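4. Hanging the sock hanger and loading it

Before you start. Section 3 got you as far as the clips on their hooks. If any are still in the bag go back and do those first, it's a pain once the hanger is up. Kurley sock hanger only, the Farkberg frame has its own sheet.

You need:
the hanger, clips on
a pole or rod to hang it from
wire hook
clear tape, the wide kind
clean socks, out of the washer and shaken

4.1 Putting it up

1. Pick the spot. Indoors is fine. Leave room under it for the longest sock plus a hand.

2. Wire hook onto the pole. Middle of the pole if you can.

3. Tape over the hook where it meets the wood. Go round a few times, pull tight. The tape stops the hook walking sideways every time you tug a clip.

4. Hang the hanger from the wire. Let it settle. Don't fight it, it will tilt a bit when empty and tilt more when you load one side.

5. Give it a light pull down. Tape slides? Take it off, wipe the pole, start again with fresh tape.

CAUTION: Tape and one wire hook is for socks. No towels, no jeans, no wet sweaters. Anything heavier goes on the drying rack.

CAUTION: Not over a stove or a space heater. Ever.

4.2 How the clips work

Each clip is a spring clip hung on wire from a hook on the rail. Squeeze the lever end, jaws open, let go, jaws close. They swing. They also slide together and tangle if you carry the hanger flat, so carry it upright.

1. Hold the sock by the cuff in one hand.

2. Squeeze the clip with the other. Don't drag the clip down to meet the sock, bring the sock up to it.

3. Cuff in, a half inch or so. Let go slowly.

4. Tug the sock once, gently. If it comes out you only had the edge. Do it again, deeper.

Knitted socks: get the jaws onto the thick part of the cuff. Loose fuzzy knits will snag if you yank them, so open the clip all the way before taking the sock off.

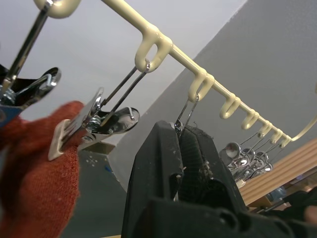 Bình Châu: I'd put thick socks on the end hooks and leave a gap next to them. Mine were always still damp on the side touching the next one. Also the clips do leave a small dent in wool, steam takes it out.

Fair point on the gap and we've added it to 4.3. The dent comes out in the next wash as well.

4.3 Loading order

Lay the socks out first. Flat, on a board or table right under the hanger, toes all the same way, pairs next to each other. Takes a minute and you wont be digging in a basket with one hand and holding a clip with the other.

1. Pairs stay together. Neighboring clips.

2. Start at one end of the bar and work along. Or start in the middle if yours tips badly.

3. Cuffs up, toes down. Every time. Hanging by the toe stretches the toe.

4. Thick socks: skip a clip after each one.

5. Dark and light can share the hanger, but if the darks are new and still bleed color keep them from touching the light ones.

6. Hanger leaning? Move one sock across to the other side. Don't bend the wire to fix it.

7. Last one on, check nothing is folded over on itself. Pull cuffs open if they stuck shut in the spin.

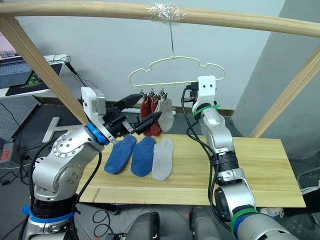
Fig. 4-2. Red pair and a gray sock clipped up, blue pair and another gray still on the board.

NOTE: More socks than clips? Do a second round later. Two socks in one clip dry slow and one of them always drops.

NOTE: Ankle socks have very little cuff. Clip at the back, above the heel, where teh knit is doubled.

4.4 Taking them down

1. Feel the toes, not the cuffs. Toes dry last.

2. Open the clip, lift the sock out. No pulling.

3. Pair as you go. Set each pair on the board.

4. Odd ones stay up until the match turns up.

5. When the hanger is empty, push the clips to one side and hang it somewhere flat against a wall.

4.5 If something's wrong

Clip won't hold: lint in the jaws. Pick it out, wipe, try again. Still weak, swap it with a spare.

Clips tangled: unhook the outside one first and work in.

Hanger spins: it's the wire hook. Pinch it a little tighter where the hanger sits.

Tape going yellow or lifting: replace it. Old tape off completely, don't just wrap over.

Next: section 5, cleaning and storage.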